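Gripper demos: small tangled items, operator keeps closing on the blanket
Asked in: Student Projects > Manipulation
Tags: hand-held gripper, demonstrations, parallel jaw, tin sorting

Question

Our club is collecting demonstrations for a sorting task: bead strands, tassels and chains go from a bed into an open tin, then come out again one at a time. We are using a hand-held gripper with two fingers and blue pads. August is the deadline for the first batch, and we have to submit 30 usable episodes. So far 20 pass our own check.

The failures are nearly all the same. The pads close on the cloth under the item, the cloth lifts, and the item slides off. Flat things (paper tags, small cards) are worse than beads. Typical layout at the start of a placing episode, with the gold beads and the red tassel on the plaid blanket and the tin further back:
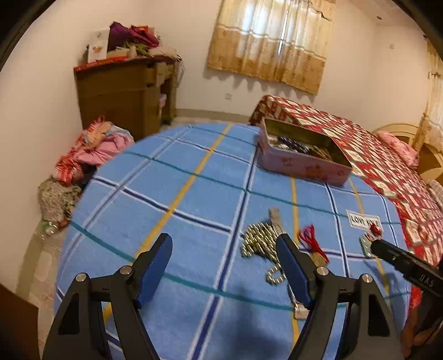 What we have tried

Slower closing. Helps with the beads, makes no difference with the tags.
Approaching at a lower angle. The housing then touches the blanket before the pads do.
Pulling the blanket tight. It springs back up after a few grasps.

Should we change the surface, or the way we hold the tool? I would prefer to keep the surface, as the 20 good episodes all use it.

– Su-bin Baek, Girkness student robotics club

Answer 1 (accepted)

Keep the surface. A soft background is a legitimate condition, and mixing a hard table into the last part of a batch gives you two small datasets instead of one.

Change the grasp point. On a strand, do not aim for the middle of the coil. Pick a section where the beads already stand above the cloth, straddle it, and stop descending when the pad tips first touch fabric. Then raise the tool by one bead diameter and close. Most people press down while squeezing. The raise has to come before the close.

For the tassel, take the bound part and leave the threads alone. Threads compress to nothing and the operator keeps squeezing.

Flat tags I would drop from this batch and write up as a known limit. A pad that wide on a soft surface has no edge to get under. If your rules demand them, fold a corner up before the episode starts and record that you did so in the episode notes.

Taking items out of the tin is a separate problem. There the cloth does not matter, but everything is piled together, so the first grasp should go to whatever lies on top and clear of the rim. In our Praderel sessions we lowered with the jaws only slightly open. A wide opening caught two items in 7 of 28 attempts, and we threw those out.

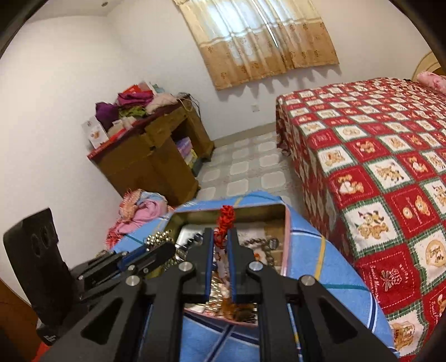 Jaws over the tin, red knotted cord between the fingers.

With the cord in that position I would go for the knot, straight down, and lift vertically until the whole item is above the rim before moving sideways.

– Joon-young Yeon

Answer 2

Put tape on the pads, sticky side out. Worked for us at Gomalance.

Comment from Ah-rin Ok: This changes the contact friction halfway through the batch and the tape picks up lint. Please don't, unless you redo the first 20.

Answer 3

Agree with the first answer on grasp height. One addition: check where your own shadow falls. With the light behind the operator, the fingers darken the patch of blanket you are trying to judge depth on. Turn until the shadow falls clear of the target. I have not measured the effect, only noticed it in playback.

– Sang-wook Pyo

Comment from Su-bin Baek: Raise before close fixed the beads. Tags are out of the batch. Still testing the tassel.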